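Woven storage baskets: your questions answered

We sell one shape of woven basket at Prandia, a rectangle with rounded corners and a braided rim, and we get asked the same things about it most weeks. The answers are collected on this page. If yours is missing, the address is at the bottom.

What is the basket made of?

The Khoury basket is woven from a synthetic strand over a light wire frame. It looks like wicker and is sold as wicker-style, but there is no willow or rattan in it. If you want natural willow, look at the Dustier range instead, which costs more and needs a bit more care.

What colours does it come in?

Dark brown only at present. We stopped the cream version because it marked too easily. The brown has a slight shine, and under a bright lamp it can look greyer or more bronze than it does in a dim hallway. If you are matching it to a piece of furniture, look at it in daylight first. 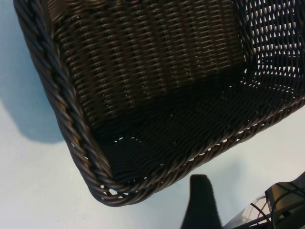 The rim is the part people ask about most. It is a separate braid, made by twisting several strands together and fixing them over the top of the wall once the weaving is finished. It covers the cut ends so they can't catch on sleeves or blankets. Lift the basket by the rim on both sides — never by one corner — and it should keep its shape for years.

How much weight will it take?

We suggest no more than 6 kg if you plan to carry it about. Standing on a shelf it will take more, but the sides start to bow outwards when it is packed tightly with books or tins. Magazines are fine if you lay them flat.

Can I keep food in it?

Bread, onions and wrapped snacks are all right. Put a cloth or a sheet of kitchen paper in first, as crumbs and onion skins work their way down into the weave. We don't recommend it for loose soft fruit.

Does it need a liner?

Only if you want to store small things. There are gaps between the strands and anything thin, such as hairpins or pencils, can poke through. Our cotton liner is sold separately and folds over the rim. An old pillowcase does the same job.

How do I clean it?

Turn it upside down and tap the base to get the dust out, then go over it with a soft brush. For anything sticky, use a damp cloth with a drop of washing-up liquid and wipe along the rows. Leave it to dry in the open air. Please don't put it in the dishwasher. We have had several back with loose rims, and the guarantee doesn't cover it.

Will it scratch my table?

It shouldn't. The strand is smooth and there are no metal feet. Grit caught underneath can mark a glossy surface if the basket is dragged, so lift it when you move it, or stick felt pads to the four corners.

Is it any good for toys?

Yes, and a lot of our customers buy it for that. It is open at the top with no lid to trap fingers, and the sides slope outwards a little, so it's easy for a child to drop things in.
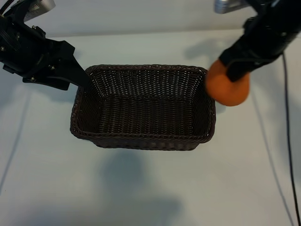

Soft balls, blocks and small cuddly toys suit it best. Put it on the floor or a low table where children can reach it. One basket per sort of toy makes clearing up quicker, and when it's full, that's usually the time to pass a few things on. Heavy wooden toys thrown in from a height will dent the floor of the basket in time.

Can baskets be stacked?

Empty ones sit inside each other because of the sloping sides. Full ones can't be stacked, as there is nothing for the upper basket to rest on. If you need layers, the Enum shelf unit takes two baskets side by side on each level.

A strand has come loose. What should I do?

Tuck the end back under the next row with a blunt needle and add a dab of clear glue on the inside. Don't pull it or cut it short. If the braid itself is coming away, send us a photograph and your order number.

Can I return it?

Yes, provided it is unused. Keep the box until you are sure — the basket is awkward to wrap without it.

Contact: help desk, Prandia, Unit 448 | © Prandia. All rights reserved. | Back to top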